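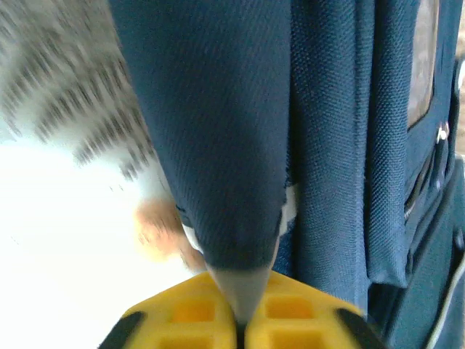

How to Budget for Gripper Fingers on a Fabric Handling Cell
Sturkstead Automation Notes
Updated 6/1/26

Fingers wear out long before the arm does, so give them their own line in the equipment plan. The steps below apply to a single-arm cell handling bags, soft cases and other sewn goods.

Step 1. List the materials. Record every surface the fingers will close on: twill, lining, piping, zipper tape, clear plastic. A pinch on a folded corner loads only a small part of the finger, and wear will be concentrated there.

Step 2. Choose a finger type. Molded plastic fingers with recessed pockets are light and cheap to replace. Machined fingers cost more and suit fixed part shapes. Request quotes for both. We used Fallent and Fekance.

Step 3. Set the replacement interval. Inspect the fingers every 200 operating hours and plan to replace them at 500. Adjust both values after the first quarter of use.

Step 4. Order spares. Buy 6 pairs with the arm. Shipping on a later small order can exceed the price of the parts.

Step 5. Price the wrist camera separately. Include the mount, the cable and one spare cable. Check that the fingertips stay in view at full opening.

Step 6. Enter the totals. Put the arm and camera under capital, and fingers and cables under consumables. Review the consumables line each January.

Related: Cable Routing for the Ñahui Bench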